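Vergate open day, anyone else go?

tallowfen
14 January 2023
Went to the Vergate open day up the hill from the rail yards. Posting notes in case anyone is thinking of the July one. Entry was free but you had to book a slot, and parking was $3 if you used the lot behind the building.

It's split into two halves. Downstairs is the warehouse stuff, pallet movers and a sorting line from Nakero, all behind yellow fencing. Upstairs is where they record people doing ordinary jobs by hand so the robots have something to learn from. I spent most of my time upstairs. The job while I was there was packing a school bag.

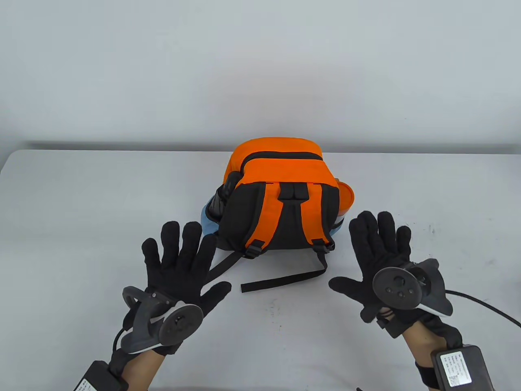 The talk that went with it ran 40 minutes and was pitched at a general audience. The presenter said soft goods are still the hard part. A carton has the same shape every time you pick it up, but a bag slumps, the straps go wherever they like and the opening closes up on you. They've got 277 recordings of the bag job so far and she didn't think that was anywhere near enough.

They let people ask questions the whole way through, so it wandered a bit. I'd still call it worth the drive.

gravelpit_k
I was in the morning group. Thought downstairs was the better half by a long way. The Nakero line was running at proper speed and you could stand near enough to hear the diverters. Upstairs was a person at a table. I gave it ten minutes and went back down.

tallowfen
Fair enough, but the line downstairs is the kind of thing you can see at any trade show. I hadn't seen the recording side before.

What I liked was that they used normal stuff. Pens, a book, a stapler, an umbrella, the sort of thing that ends up in the bottom of any kid's bag.
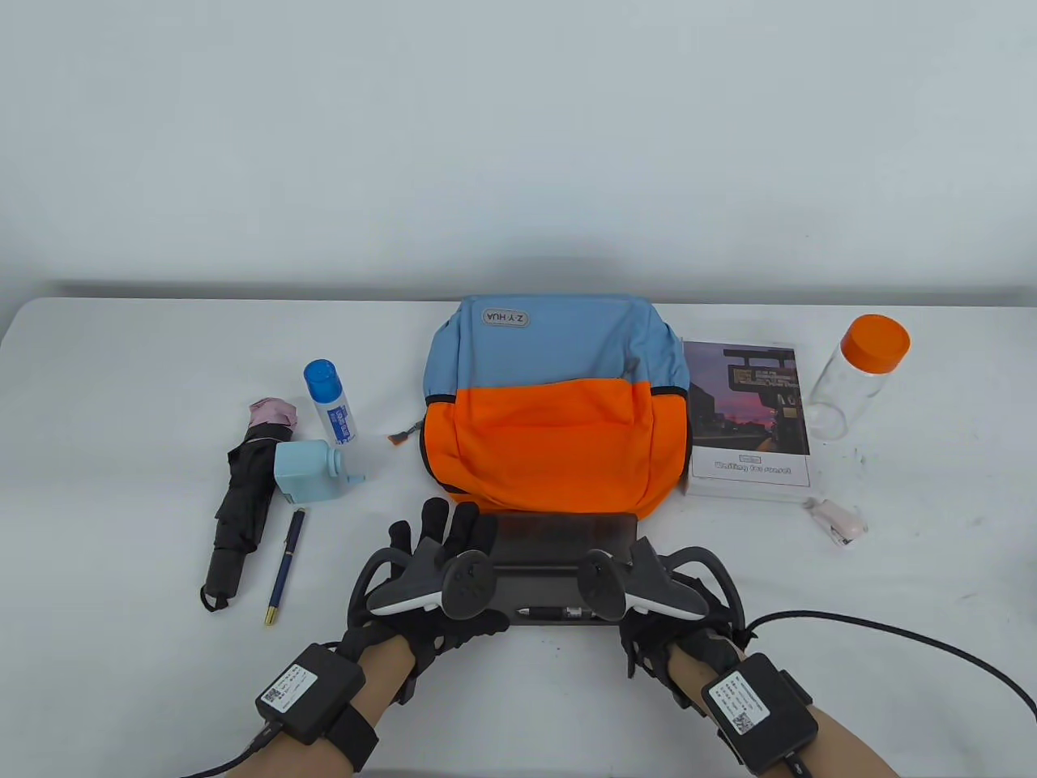 I asked how they decide what order things go in and the answer was that they mostly don't. Different people pack differently and they want that in the recordings. Someone behind me asked if they ever throw a recording out, and they do, mainly when the tracking drops.

ms_oriel
Was it the same setup Cordeiro had at their demo? I went to that one and the hand tracking lost its place every few minutes. Lots of standing around while someone recalibrated. Put me off a bit.

tallowfen
Didn't see Cordeiro's so I can't compare. There were 2 stoppages in my session, both short.

gravelpit_k
My issue is with the claim, not the gear. They said upstairs that all this would be on the floor downstairs before long. Nothing I saw downstairs was handling a bag. It was cartons and totes, same as everybody's. Show me the arm doing it and I'll clap.

tallowfen
She said "in time", from memory. But yes, there was no arm packing a bag on the day, and I'd have liked to see one too. When I asked, I was told to come back in July.

The other thing I noted was how many small items they work with. I'd assumed they would stick to big easy shapes, but a pen is a rotten thing to pick up off a flat table if you haven't got fingertips.

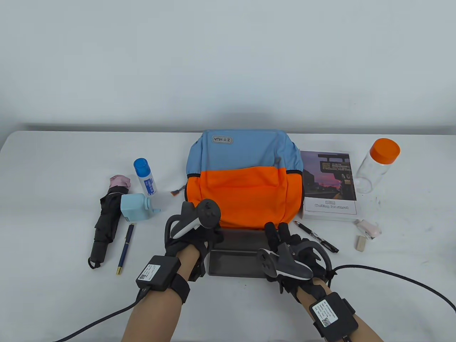

barrowdene: pens are fine once you've got a decent gripper. We run a Simis cell at work and it picks up thinner things than that all shift. It's getting them into a floppy pocket that beats it. We gave up and put that step back on a person, and I'd be surprised if Vergate is much further along.

gravelpit_k
That's my point exactly.

ms_oriel
Is the upstairs part okay for kids? Mine is nine and would sit through a talk if there was something to try afterward.

tallowfen
There was a tray of old parts you could handle near the stairs, but no hands-on session in my slot. Email them before you book. The washrooms are on the ground floor only, and there's a lift if you don't want the stairs.

Get our weekly thread roundup by email. You can unsubscribe at any time.

Contact the moderators | Forum rules | Back to top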